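Prorko Student Robotics Project -- Bench Safety and Readiness Checklist
Block sorting task, Coutinho workshop
Term: December
Checked by: Bergþóra Nørgaard, technical supervisor

Section A. Before power is applied

A1. Emergency stop tested from both operator positions. Pass.
A2. Controller cables routed clear of the walkway. Pass, with comment. One tie was missing at the rear and has been replaced.
A3. Speed limit set to 100 mm per second for student use. Pass. The setting was found at 200 on first inspection and was corrected before any team was admitted.
A4. Risk assessment signed by every team member. Not complete. Team Wutulel has 2 signatures outstanding and may not operate the arm until they are received.

Section B. Work surface and tool

B1. Board flat on the bench and free of splinters. Pass.
B2. Tool rod secure in its mount. Pass. Students are reminded to check this by hand with the power off.
B3. Blocks in the set: red, yellow, green and blue, two of each colour. Pass.
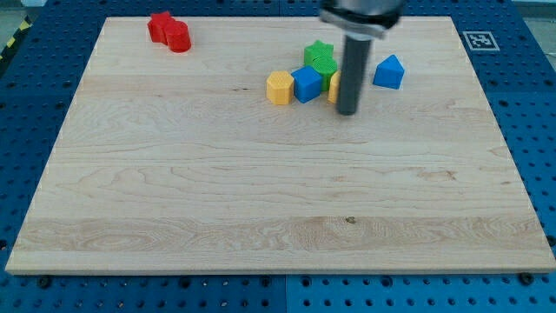
B4. Pushing height agreed and recorded. Pass, with comment. Team Taltell keeps its value in the team notebook only -- it must also be entered on the bench sheet, where the next team can find it.
B5. Marker on the bench clean and firmly fixed. Pass.

Section C. Conduct during runs

C1. Hands kept outside the marked area while the arm is enabled. Pass, with comment. One student reached in to straighten a block and was spoken to.
C2. One named operator at the stop button at all times. Pass.
C3. Run log kept. Pass. The log stood at 28 entries when inspected, all initialled.

Outstanding action: signatures under A4, to be handed to the supervisor before the next bench session.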